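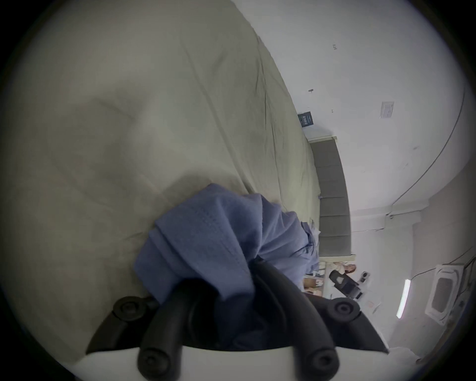 # The week the gripper wouldn't let go

01/10/2023

So, the gripper. If you've been following along you know I've been doing laundry and bedding demos with the hand-held one, the tool we call Atar, and up to last week it had been a dream. Pick up the blue cloth, move it across the bed, drop it, do it again. I'd logged 737 grabs without a single complaint!

Then on grab 738 I eased off the trigger and the fingers stayed shut. I wiggled it (don't do this) and got a nice long pull in the waffle weave for my trouble. I finally got the cloth out by backing off the bolts on the fingers, very slowly, with a hex key and a lot of muttering.

My first guess was the return spring. Wrong! The spring was fine. What I found was lint, a gray felty wad of it packed in behind the left finger, right where the linkage needs room to swing. Textured cloth sheds way more than the smooth stuff I started with, and I'd never once cleaned in there.

The part that bugs me is the safety side. Atar has no quick release, so if that had been a sleeve with my arm in it, I'd have been hunting for a hex key one-handed. I've ordered a pull-pin kit from Brurkeo, 24 bucks plus 5 for shipping, and until it shows up I'm wearing short sleeves and keeping the key on a string around my neck.

I'm also blowing out the linkage every 99 grabs now. Yes, 100 would be easier to remember, but the counter only has two digits.

Still no idea how to fix the pull in that cloth. If you know a trick with a crochet hook or something, leave me a comment.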